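Ullgate Supported Rooms
Progress report to the Lelten Fund
Date: 14/10/2024

The grant covers bedroom furnishing and weekly help with laundry and tidying for tenants of the Ullgate building. Since the last report in March we have finished the second floor and started on the third. Of the 19 rooms in the plan, 15 are now in use.

Each room gets a bed, one set of striped or plain sheets and a spare, and storage for clothes. Beds on the second floor were kept where they were sound. Scuffed headboards have been left as they are for now, as refinishing them was not in the budget. The delivery from Granström came two weeks late and was missing pillowcases, which have been reordered.

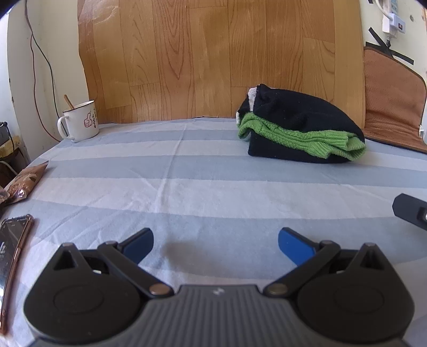
The weekly sessions take place in the tenant's own room. Staff and tenant start with the bed, because it is usually where clean clothes, phones, mugs and snacks end up. Clothes are folded and stacked first. Knitwear goes on a shelf and is not hung. Food packets and dishes go back to the kitchen, and the sheet is pulled straight last. We held 107 sessions in this period against a target of 200 for the full year.

Attendance has been steady on the second floor. It was poor on the third floor during the move, and several sessions there were rescheduled. Two tenants asked for a later hour and were given one.

Spending is within budget except for bedding, which ran over by a small amount. We ask to cover this from the transport line.

Still to do: four rooms on the third floor, the Hisero shelving, and a short written guide to folding and storage for tenants who prefer to work alone.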